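Nondville Residents' Forum > Shared Rooms and Equipment > Table coverings and storage boxes, craft room

Thread opened by: W_Heitmann
Subject: Request for comments on the green grid covering

Members are asked to comment on the proposal to keep the pale green grid cloth as the permanent covering for the long table in the craft room. The cloth was put down in February on a trial basis. The previous covering, a clear vinyl sheet, had become cloudy and had lifted at both ends.

Comments should deal with the cloth itself and with the small black boxes that members have been bringing in for pins, clips and thread. Requests for other furniture belong in the general thread.

Wolfram Heitmann

Reply from: fionnuala.flanagan

I wish to record my support for the cloth. The grid is of practical value when laying out quilt blocks, and the color is easy on the eyes in the evening sessions. Small dark items such as snaps and beads are found quickly against it, which was never the case on the old vinyl.

My one reservation concerns flatness. The lines do not stay straight once the fabric has been leaned on, and members should not rely on them for measuring. A proper cutting mat should still be used for that purpose.

Reply from: M_Hennessy

I must respectfully disagree with the proposal. A fabric covering holds lint and thread ends, and it moves when a heavy item is pulled across it. At the Bokercombe hall the same kind of cloth was used for two years and was then replaced with a wipeable one. The cost of laundering was never included in the original estimate, and I do not see it in this one.

I have no objection to the boxes, provided that they are labeled. At present it is not possible to tell one member's pins from another's without opening everything.

The table covering and boxes:

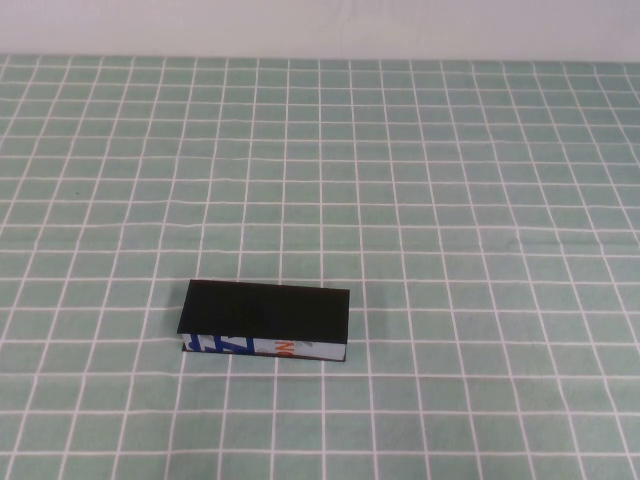
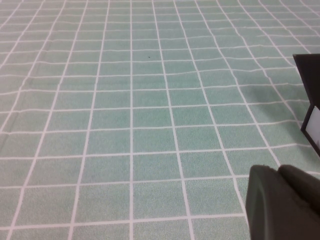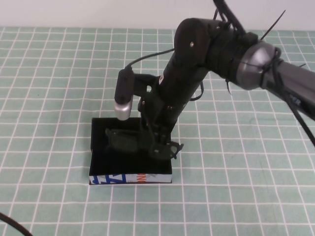 My preference would be a wipeable covering in a similar color with the same grid. Wieser carries one by the yard, and the Narov range includes a heavier version with a felt back that would not slide. I would be willing to obtain samples of both before any decision is made.

Muireann Hennessy

Reply from: fionnuala.flanagan

With regard to lint, a clothes brush takes care of it in a minute or so. I would also point out that a wipeable surface is cold under the hands and that fabric slips on it. Several of us found the vinyl very tiresome for hand sewing.

I agree on the labels.

Reply from: W.Chaudhry

May I suggest a compromise. The cloth could be kept for sewing and layout work, and a wipeable sheet could be placed over it when paint or glue is in use. This would require two coverings, but the second need not be of high quality.

On the matter of ripples – clips along the underside of the table edge would hold the fabric flat. I have used them at home and they do not mark the wood.

Waqas Chaudhry

Reply from: Fiachra_F

I support the clips. I do not support the second covering, as there is no room left in the cupboard for another roll.

Could members also agree on where labels are to be placed on the boxes? A label on the lid is of no use once the lid has been set aside. I would ask that it go on the short end.

Reply from: W_Heitmann

Thank you for these comments. The cloth will remain in place for the present. Ms. Hennessy is invited to obtain the two samples, and Mr. Chaudhry is asked to bring a set of clips to the next session so that they may be tried.

Labels are to go on the short end of each box, with the member's surname in capital letters.

The thread remains open.

Reply from: M_Hennessy

Noted. I will request the samples this afternoon. Could someone send me the length of the table, including the overhang at each end?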